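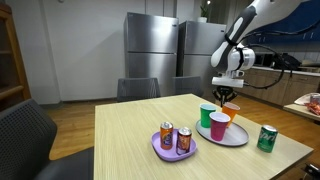 Right, shall we make a start? My talk is about how people learn to taste tea, and why most of us stop learning at the age when someone first hands us a mug with milk in it. I've been running tea tastings for a good while now, mostly in village halls and the back rooms of shops, and the first thing people want to talk about is the cup. Does it have to be china? Does it have to be white inside? Well, have a look at the picture on the screen. Plastic party cups, one green, one orange, one a really loud pink, and the green and the pink ones have a white rim inside. That white is the bit I care about. Pour a pale tea into a white cup and you can see straight away if it's straw or gold or a bit green, and you can compare it with the one next to it. Pour the same tea into something dark and you're guessing. So no, you don't need china, at least not to begin with. Leave the picture up while I talk.

(Wait for latecomers. Check the kettles are on before going further.)

A bit about me, quickly. I grew up in a house where tea was brown. That was the whole description. My gran kept the pot under a knitted cosy and it got browner through the afternoon, and by five o'clock it could have stained a fence. I loved it, and I still love it, so please don't think I've come to tell you off about your teabags. I've got a box of them at home and it's the first thing I reach for in the morning.

What changed things for me was a man called Nuwan Sheikh, who had a stall at the market in April one year and was giving out little tastes of three teas from the same garden. Same bushes, same hill, picked at different times of year. I drank the first one and thought, fine, that's tea. I drank the second and it smelled of — well, I stood there like a lemon trying to think what it smelled of, and I had to go back twice before I got it. Runner beans! Freshly snapped runner beans. The third was all toast and raisins. I bought a bag of each and went home and made them all wrong.

(Pause here. Ask for a show of hands: who drinks it with milk? Who takes sugar? Who doesn't like tea at all and came with a friend?)

So, how I made them wrong. I used boiling water on everything and I left it too long. If you remember one practical thing from this evening, make it the water. Black tea is happy with water straight off the boil. Green tea isn't. Let the kettle sit with the lid open for a few minutes, or pour the water into a cold jug first and then from the jug into the pot. You'll lose enough heat on the way. A lot of people who tell me they hate green tea have only ever had it scalded, and scalded green tea is horrible, it's like licking a hedge.

The other one is time. Tea keeps going for as long as the leaves are in the water, so take them out. I use a basket that lifts out of the pot. Mine is a Tivo, it cost me less than a sandwich and the handle has gone wonky, but the mesh is fine enough to stop the dusty bits. If you haven't got one, brew in one jug and strain into another. Two jugs and a sieve will do everything I'm going to show you.

(Hand round the dry leaf now. Start on the left so the back row gets it before the break. Remind people to breathe out first and then sniff.)

While those are going round, let's talk about words, because this is where people get shy. I've done this with 25 people in a room and had total silence, because everyone thinks there's a right answer and the person next to them knows it. There isn't a list. Well, there is a list, there are several, and I've brought one along with 393 words on it, and I'm going to read out a few of my favourites. Wet slate. Hay loft. Biscuit tin. Somebody sat and wrote those down because that's what it reminded them of. If yours reminds you of your uncle's car, say so, and then try to work out which part of the car. Leather? Mints? That's a proper tasting note.

The way I teach it is to start big and go small. Is it more like a plant, or more like something baked? If it's a plant, is it a fresh one or a dried one? If it's fresh, is it grass, or veg, or flowers? You'd be surprised how far you get. And do it with two teas side by side, always. One tea on its own is very hard to say anything about. Put another next to it and suddenly you've got loads to say: this one's sharper, that one's rounder, this one dries my tongue out and that one doesn't.

That drying feeling, by the way, is worth a minute. People call it bitter and it isn't quite. Bitter is a taste. The drying is a feeling, like your teeth have put a jumper on. Milk softens it, and I think that's a big part of why we put milk in strong tea in the first place. Try the second pot tonight without milk, have a good swallow, then add a splash and try again. Notice what goes missing as well as what gets nicer.

(First pour here. The Kulkarni first, then the Parisia. Small amounts! Last time I ran out before the third row.)

The first one coming round is the Kulkarni, a black tea, quite brisk. Don't be polite with it, slurp it. You want air going in with the liquid, because most of what you think of as flavour is really smell, and it gets to your nose by the back door. You can test this at home. Hold your nose, take a sip, swallow, let go. It all arrives at once when you let go. Children love doing that one, and so do the grown-ups once somebody else has gone first.

The second is the Parisia, a lighter one with bergamot in it. Some of you will know it before it reaches you. I was snooty about scented teas for years and I've come round completely. The trick is whether you can still find the tea underneath. Have a sip, let the orangey smell go by, and see what's left.

(If anyone asks about decaf: yes, it can be good, no, I haven't brought any. If anyone asks about storage, do the next bit. If not, do it anyway.)

Storage. Dark, dry, airtight, and nowhere near the spices. I once kept a lovely white tea on the shelf next to the cumin and I had three weeks of faintly curried breakfasts. A tin with a tight lid is best. Glass jars look beautiful on a windowsill and they're the worst thing you can do, so if you've got one of those, put it in a cupboard tonight when you get in. And buy small bags. A huge bargain bag goes flat before you're halfway down it.

Money, as someone always asks. You can spend silly amounts. I've stood in the Osteseo shop holding a tiny tin and gone hot and cold at the label. I'd say spend a little more than you do now, on a small bag, and brew it carefully, and then brew it again. Good leaves will give you a second pot and often a third, and the second is sometimes the nicest of the lot. I started a notebook when I got the bug and I'm up to 606 entries, and plenty of the early ones just say "nice" or "not nice". Page one says "brown".

(Break, then the two green teas. Let the kettles cool with the lids open during the break. Second pot of the Kulkarni for anyone who wants to compare. Rinse jugs. Leave the word lists on the chairs and collect the pencils at the end.)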